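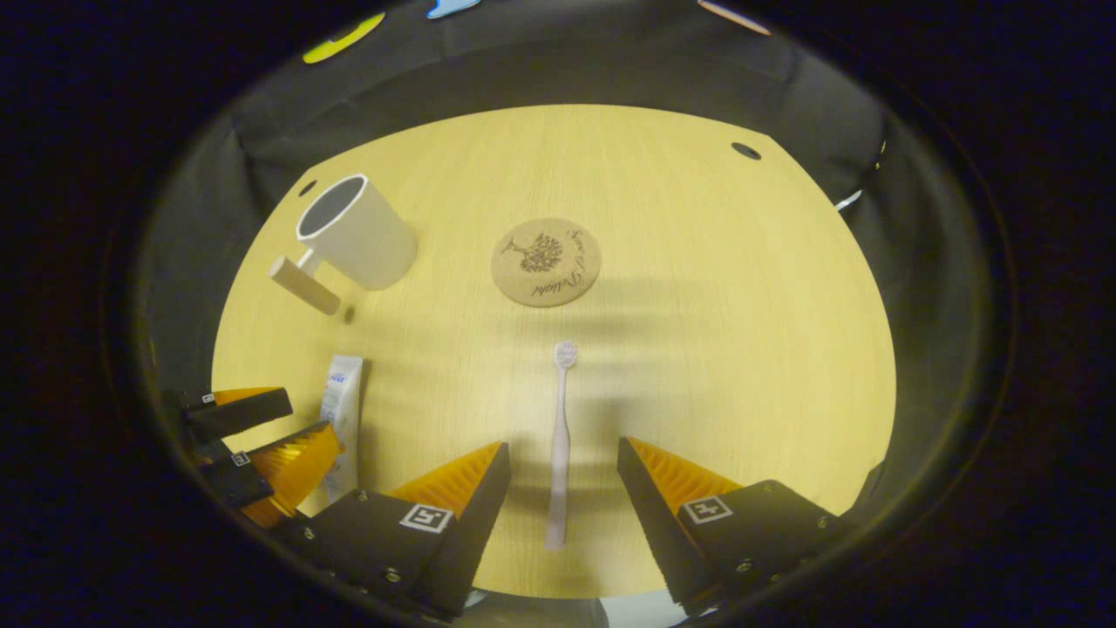
NEWS / LAB AND WORKSHOP

Cleteck compares two finger pads for its hand-held grippers

The tool group at Cleteck has finished the first round of a comparison between two kinds of soft pads for hand-held grippers. The work was done in August at the small test table in the Drudow building, with everyday bathroom things as the objects: a toothbrush, a tube of toothpaste and a cup.

Both pads are orange and have the same outer size, so they can be changed without moving the finger. The difference is in the material. The first one, which the group calls Arnach, is softer and bends around the object. The second one, Khamphan, is harder and keeps its shape when the fingers close.

Anitha Venkataraman, who planned the test, explains that a toothbrush is a more difficult object than many people expect. "The handle is thin, and when it lies flat the fingers must come very close to the table," she says. "If the pad is too soft, it folds under and you close on nothing. If it is too hard, the brush turns in the grip."

Each pad was used for 80 tries, and every try was done by a person holding one gripper in each hand. The task was always the same: pick up the brush, put it in the cup, then do the same with the tube. Ivar Vik and Subira Muli took turns as operators and changed places after each block, so that the result would not depend on one pair of hands.

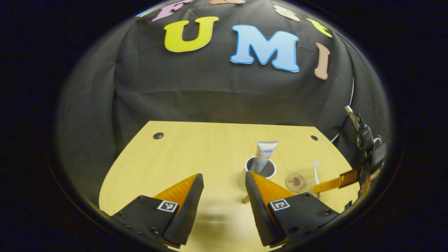 The test table in the Drudow building, with the toothpaste tube in the cup. Photo: Cleteck

The harder pad was better with the brush, and the softer one was better with the tube. The group had expected the second result but not the first. Dropped objects were few with both pads — the more common problem was that the brush came up at a wrong angle and had to be put down again.

The camera on the gripper was also a part of the comparison. Sølve Skjelbred tried 2 positions for it, one low and one higher on the body. With the low position the fingers covered too much of the table, and the markers on them were sometimes lost when the operator turned the wrist. The higher position will be kept.

In all, 207 recordings were saved, including the practice runs and the camera tests. Britt-Marie Fjeld is now going through them and will write the internal report. She asks operators who still have notes on paper to leave them in the tray outside her office.

A second round will follow with a mixed pair, one soft pad and one hard pad on the same gripper. Vik has already ordered the parts, and the table stays booked in the mornings until they arrive.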